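Radio comedy Povex to return for a second series
12 Aug 2021
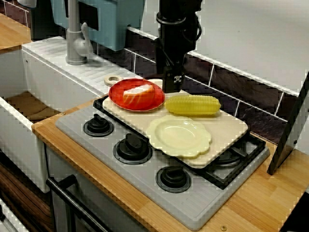 Toy corn and a red plate on a cutting board.

The radio comedy Povex has been given a second series of eight episodes, its producers Dankwa have confirmed. Recording starts at the Skerkent theatre in Clemstead next month, in front of an audience for the first time.

The first series went out in April and was made without a live crowd, with the cast working from their own homes. It follows two sisters who inherit a failing seaside hotel and cannot agree on whether to sell it.

Inmaculada Paredes, who writes the show and plays the older sister, said she had found the silence hard going. "You say the line and then you just carry on to the next one," she said. "I had no idea which bits were funny until people started writing in."

Dankwa received 423 letters and emails during the run — 64 of them asking for the name of the hotel so that the sender could book a room.

The Skerkent will seat a reduced audience for the recordings. Tickets are free but must be booked through the theatre's box office, and each person may apply for two. A total of 3368 people have already joined the mailing list.

The new episodes will pick up on the morning after the hotel's disastrous wedding party. A broadcast date has not been set.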